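By November the folding arm at Hollis had a name, though it wasn't on any of the paperwork. Jummai Anozie called it Grandpa, on account of how it paused before picking anything up, and the name stuck so well that even Bradley Pearce from the front office used it on the phone to Lanix when he was ordering parts.

Grandpa sorted cloths. Rags and napkins and hand towels came in from the restaurants by the sack, and the arm lifted them off the table and put them in the bin, and it had done this 3,000 times without any trouble worth writing down. Then one evening, a little after six, it let go of a napkin, went back to the table, closed its fingers on nothing at all and kept on closing them. The motor made a sound like a kettle thinking it over. Jummai, who had been reaching across to straighten the pile – she knew better, and said so many times afterward – got her sleeve pinched at the cuff and stood there very politely, being held by the arm, until Ekene Usman walked the whole length of the room and hit the red button.

She wasn't hurt. The sleeve was a good one, though, and she was sorry about the sleeve.

Ekene stayed late over it with a thermos of tea and the fault log, which ran to 426 lines and said the same thing on nearly every one of them. Grip not confirmed, retry. Grip not confirmed, retry. He read them all anyway, being the sort of man who reads the back of the cereal box twice.
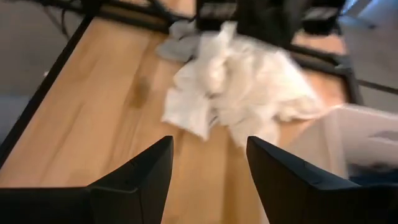

Why had the arm kept squeezing when there was nothing between its fingers?

The grip sensor had a cracked wire, so it reported zero however hard the fingers pressed, and the retry setting had no limit on it. Each try added a little more force than the last.

That was how Ekene explained it to Jummai in the morning, and he drew it for her on the back of a delivery slip, wire and all. She studied the drawing for a good while.

"So it couldn't feel anything," she said, "and it figured it just wasn't trying hard enough."

"More or less."

"My mother was like that with jar lids."

He put in a new wire and set the limit to 12 tries, then thought about her cuff and brought it down to three. Bradley wanted to know when they'd be running again, and Ekene told him after lunch, and then had a very long lunch. Jummai came in with her sleeves rolled to the elbow and stood well back behind the yellow line, and when the arm made its little pause over the first cloth of the afternoon she found she was holding her breath along with it.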